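Inspeção periódica de segurança, Jardim de Poltthorpe, zona murada e lago
Data: 29 de janeiro de 2024
Inspetora: Eftychia Vlachopoulos (Virance)
Acompanhamento: Apostolos Margaritis, encarregado do jardim
Área inspecionada: 1699 m²
Estado do recinto: fechado ao público durante a inspeção

Códigos: **C** conforme; **NC** não conforme; **OBS** conforme com observação; **NA** não aplicável; **NV** não verificado. As não conformidades de grau 1 obrigam a interditar a zona até à correção. As de grau 2 têm prazo de 30 dias. As de grau 3 passam para o plano anual.

## 1. Acessos e portões

- [x] 1.1 Portão principal: dobradiças, fecho e batente. **C**
- [x] 1.2 Portão de serviço: abertura total sem obstrução. **OBS**
 Folha esquerda a roçar na soleira nos últimos centímetros do curso. Abre com esforço moderado. Afinar a dobradiça inferior.
- [x] 1.3 Saída de emergência do muro norte: barra antipânico. **C**
 Acionada três vezes. Retorno da mola completo.
- [ ] 1.4 Sinalização de saída junto ao bambuzal. **NC, grau 2**
 A placa está no lugar mas fica tapada pela vegetação a partir do caminho nascente. Podar e verificar de novo na primavera, com a rebentação.
- [x] 1.5 Contagem de visitantes e lotação afixada. **C**
 Lotação máxima de 183 pessoas, afixada na bilheteira. O letreiro antigo, com outro valor, foi retirado.

## 2. Pavimentos e percursos

- [x] 2.1 Calçada de seixo do pátio de entrada: peças soltas ou em falta. **OBS**
 Falhas pontuais junto à caleira. Nenhuma com profundidade que crie risco de tropeção. Reassentar com a mesma argamassa de cal usada em novembro.
- [ ] 2.2 Lajes do percurso do lago: estabilidade. **NC, grau 1**
 Duas lajes basculam sob carga, antes do segundo degrau. Troço vedado com fita e barreiras pelo encarregado durante a visita. Não reabrir sem nova verificação.
- [x] 2.3 Degraus: regularidade do espelho e do cobertor. **C**
- [x] 2.4 Faixas antiderrapantes. **OBS**
 Desgaste visível no degrau superior da galeria. Substituir na próxima intervenção.
- [x] 2.5 Limos e musgo nas zonas de passagem. **OBS**
 Presença na faixa sombria a norte do pavilhão. O musgo das pedras decorativas não deve ser removido. A limpeza limita-se à largura do percurso e faz-se com escova, sem lavagem a alta pressão.
- [x] 2.6 Percurso acessível: largura livre e inclinação. **C**
 Ponto mais estreito medido entre o vaso grande e o pilar. Cumpre, desde que o vaso não avance para o caminho. Marcar a posição da base.
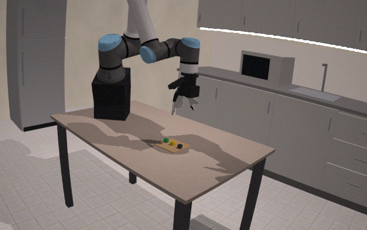 ## 3. Lago, pontes e guardas

- [x] 3.1 Guarda da margem sul: fixações e prumos. **OBS**
 Extensão total verificada: 134 m. Um parafuso em falta na quarta fixação a contar do pavilhão. Reposto no local pelo encarregado. Apertar o conjunto com chave dinamométrica.
- [x] 3.2 Ponte em ziguezague: tabuleiro. **C**
 Ensaio de percussão sem som oco. Juntas limpas.
- [ ] 3.3 Ponte em ziguezague: apoios submersos. **NV**
 Água demasiado turva para inspeção visual. A verificar com o nível rebaixado. Davoud Soltani deve coordenar o rebaixamento com a rega, porque as duas linhas partilham a mesma válvula.
- [x] 3.4 Boia e vara de salvamento. **C**
 Suporte desobstruído, corda sem cortes nem nós.
- [ ] 3.5 Marcação de profundidade. **NC, grau 3**
 Algarismos da margem poente ilegíveis.
- [x] 3.6 Grelha de aspiração da bomba. **OBS**
 Bomba Zervas em funcionamento. Grelha bem fixa mas com acumulação de folhas. Passar a limpeza a semanal até ao fim da queda da folha das trepadeiras tardias.
- [x] 3.7 Proteção diferencial do circuito do lago. **C**
 Disparo confirmado pelo botão de teste. O ensaio instrumental consta do relatório elétrico, que não faz parte desta lista.

Comentário de A. Margaritis: a turvação aparece todos os invernos depois de vento de sul. Pede-se que o ponto 3.3 não fique dependente de um dia de água limpa e que se fixe data para o rebaixamento.

Resposta da inspetora: aceite. Até lá mantém-se o limite de pessoas em simultâneo na ponte.

## 4. Pavilhão e galeria coberta

- [x] 4.1 Telhas: peças deslocadas ou partidas. **OBS**
 Observação feita do solo, com binóculos. Uma telha de beirado deslocada no canto nordeste, sobre canteiro e fora da zona de passagem. Recolocar com plataforma, sem apoiar escada na caleira.
- [x] 4.2 Vigas e pilares: fendas, humidade, insetos xilófagos. **C**
 Fendas de secagem já registadas, sem evolução em relação às marcas de referência.
- [ ] 4.3 Painéis de treliça das janelas. **NC, grau 2**
 O terceiro painel da galeria tem a moldura inferior descolada. Cede com pressão ligeira da mão. Escorar e enviar para restauro. Não usar cola de contacto.
- [x] 4.4 Bancos: estabilidade, arestas, farpas. **C**
- [x] 4.5 Iluminação de emergência. **OBS**
 Um bloco autónomo sem indicador de carga. Trocar a bateria e repetir o ensaio.
- [x] 4.6 Extintores: pressão, selo, validade, acesso. **C**
- [ ] 4.7 Lanternas suspensas. **NC, grau 3**
 Cabos de suspensão sem etiqueta de carga. Pedir a ficha ao fornecedor, Clusow, ou substituir por cabo certificado.
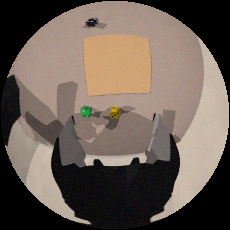
*Fig. 2. Tampo e quadrado laranja-claro, vista superior.*

## 5. Rochas ornamentais, árvores e muros

- [x] 5.1 Rochas calcárias verticais: estabilidade da base. **OBS**
 Sem movimento ao empurrão manual. Junta de assentamento aberta na rocha mais alta, do lado do lago. Colocar testemunho de gesso e ler mensalmente.
- [x] 5.2 Arestas ao alcance de crianças. **C**
 As cavidades baixas continuam tapadas pela plantação rasteira.
- [x] 5.3 Pinheiros: ramos secos sobre o percurso. **OBS**
 Dois ramos secos de pequeno calibre no exemplar junto ao portão da lua. Remover em poda normal.
- [x] 5.4 Tutores e cintas. **C**
 Cinta do bordo jovem afrouxada durante a visita, com início de marca na casca.
- [ ] 5.5 Muro nascente: reboco. **NC, grau 2**
 Zona oca a meia altura, identificada por percussão. Picar antes das próximas geadas fortes e deixar o suporte à vista para secar. A causa provável é a infiltração pelo capeamento, a confirmar após a limpeza das juntas.
- [x] 5.6 Drenagem no pé do muro. **C**

## 6. Área técnica e armazém

- [x] 6.1 Produtos fitossanitários: armário fechado, bacia de retenção. **C**
- [x] 6.2 Fichas de dados de segurança. **OBS**
 Dossiê completo. Duas fichas em versão anterior à atual.
- [x] 6.3 Escadas e plataformas: etiqueta de inspeção. **C**
- [ ] 6.4 Máquinas de corte: protetores e paragem. **NC, grau 1**
 Corta-sebes n.º 2 com interruptor traseiro que não retorna. Retirado de serviço e bloqueado com etiqueta vermelha. Reparação em oficina, sem desmontagem no local.
- [x] 6.5 Equipamento de proteção individual. **C**
- [x] 6.6 Caixa de primeiros socorros. **OBS**
 Soro de lavagem ocular a repor.

## 7. Pendentes da inspeção anterior

| Ponto | Assunto | Situação |
|---|---|---|
| 2.4 | Faixas da rampa de entrada | Fechado |
| 3.1 | Prumo solto na margem sul | Fechado |
| 4.1 | Limpeza das caleiras | Fechado, manter frequência |
| 5.1 | Leitura das marcas nas rochas | Aberto, sem registo em novembro |
| 6.2 | Atualização das fichas | Aberto |

Nota sobre 5.1: a folha de leituras de novembro não foi encontrada. Ashok Sisodia ficou de a procurar no arquivo em papel. Se não aparecer, considera-se a leitura de hoje como nova referência e anota-se a interrupção da série.

## 8. Ações

1. Reassentar as lajes do ponto 2.2. Responsável: A. Margaritis. Reabertura só com visto da Virance.
2. Enviar o corta-sebes n.º 2 para a oficina. Responsável: A. Sisodia.
3. Escorar o painel do ponto 4.3 e pedir proposta de restauro a Spyros Zacharopoulos, que tem os moldes das treliças.
4. Podar junto à placa de saída do ponto 1.4. Responsável: equipa de jardinagem.
5. Picar e secar a zona oca do muro nascente. Responsável: a designar.
6. Rebaixar o lago e inspecionar os apoios da ponte. Responsável: D. Soltani. Transferir os peixes para o tanque auxiliar na véspera.
7. Pedir a ficha de carga dos cabos à Clusow, com a referência de encomenda 1074.

Os pontos com OBS que não constam desta secção ficam a cargo da manutenção corrente e são revistos na próxima visita.

Assinado: E. Vlachopoulos
Tomou conhecimento: A. Margaritis
Cópias: D. Soltani, A. Sisodia, arquivo do jardim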